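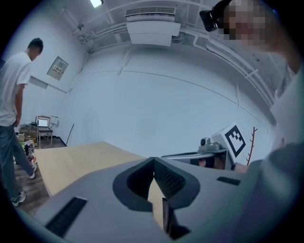

Is the Brurnell table worth buying for a small flat? For one person who eats and works at the same table, it's good value at the price I paid.

I bought mine from the Smits outlet in April for $277, delivered flat in one carton. I'd also looked at the Zelteck, which has a drawer but was out of stock in the light colour, and a second-hand Sidach that had seen better days.

Assembly took me most of an evening. The legs bolt on from underneath and the hex key supplied is too short to get much leverage, so use your own if you have one. Two of the bolts needed backing out and starting again. Once everything was tight it sat level, and it hasn't loosened.

The finish has held up to mugs and a laptop. Soy sauce left overnight came off with a damp cloth – a ballpoint pen mark didn't, and I've given up on it. I wouldn't put a hot pan straight on it.
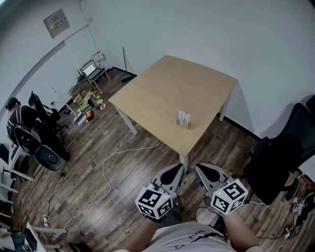
Square top, light wood grain, white metal legs.

Size is the main limit. Two people can eat at it if the serving dishes stay on the bench. Four would be silly. It moves easily, and I pull it away from the wall when I need the other side.

Smits quoted me three weeks and it came in two. The carton had a crushed corner but the top was fine. There are no spare bolts in the bag, and the instructions are pictures only – check which way the brackets face before you tighten anything.

I'd buy it again at $277. At full price I'd wait for the Zelteck.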